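Product Review: The Memeo Two-Arm Tabletop System
Reviewed by Shabani Ndung'u for the Wainwright Equipment Office
18 April 2024

The Memeo is sold as a general helper for small shops, stockrooms and homes. It has two arms that work over a table, and it is offered with a set of prepared routines for sorting, folding and putting things away. Our office was asked to decide whether it could take over any part of the daily tidying now done by staff in the costume and uniform store. This review covers the headwear routine, which was the one the store manager most wanted.

The job sounds small. Hats come back from use in no particular order, and each has to be lifted from the table and set on a stand or shelf so that it keeps its shape. A new employee learns this in minutes. The store holds 794 items of headwear, and in a busy week a good part of them pass over the same table.

Soft goods remain the hard part of household and shop work for any machine. A box has the same edges every time it is picked up. A fabric hat has a peak in one place today and a fold in another tomorrow, and a grip that holds the brim of a stiff cap may only pinch the top layer of a limp one. 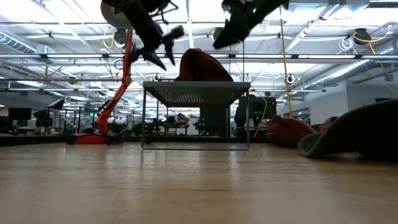 Our trial ran for 14 working days. The Memeo was at its best with one hat at a time, well apart from its neighbors. It was slow but careful, and we recorded no torn seams. When several hats lay together it would often take hold of two, or stop and wait for help. Caps with a curved brim were placed correctly more often than soft hats, which tended to be left leaning or with the crown pushed in. Staff reshaped most of these by hand, and the time spent doing so was not small.

Setup took longer than the manual suggests. The height of the stand must be entered before work begins, and moving the stand during a session meant entering it again. The control screen is clear and the stop button is easy to reach. Noise was low enough for conversation.

We also reviewed the Cetora in the same store last year. The Cetora is quicker between moves, but its folding routine was limited to towels and flat cloths, and it had no headwear routine at all. For a site that handles mainly linens it remains the better choice.

The Memeo costs $4000 per year under the service plan quoted to us, with training for two operators included. At that price, and with a staff member still needed nearby, the store would not recover its cost through headwear alone.

Rating: 2 out of 5 for unattended work. The office does not recommend purchase at this time. A short repeat trial may be requested when the supplier, Hondanent, releases its revised soft goods routine.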